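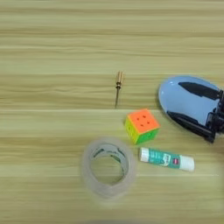
## 1. Arrival

Fahad Dhanial reached the Pollatitz gauge house on Monday, September 17, 2018, with one bag and a letter from the river office. The letter gave him charge of the water level record for 30 days. It did not say what had become of the previous observer.

The station stood at an elevation of 1,300 feet. The float sat in a concrete well connected to the river by two pipes. A pen on the second floor drew the level on a paper drum. He wound the clock, checked the ink and compared the pen with the staff on the bank. The pen read 4 inches high.

He entered the difference in the log. The previous observer had entered the same difference every day since May, and had never corrected it.
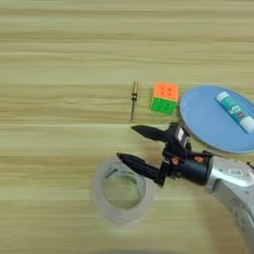 ## 2. The Correction

On the third morning he disconnected the float, reset the pen and connected it again. The reading matched the staff. By evening it was 4 inches high.

He flushed both pipes. He measured the float cable and found it to specification. He telephoned the office at Stokport, where a clerk read him the figures from Mabula, the next station downstream. Mabula was normal.

"Is it raining there?" the clerk asked.

"No."

"Then leave it."

That night he lowered a lamp into the well. The water inside stood higher than the river outside, with both pipes open and clear. The surface was flat. He watched it for an hour and it did not fall.

He went upstairs and turned back through the log to the first entry in May. Beside the figure the previous observer had written one word, "steady," and underlined it. Fahad dated a new line, copied the river level from the staff and the well level from the pen, and wrote the same word in the margin. Then he wound the clock.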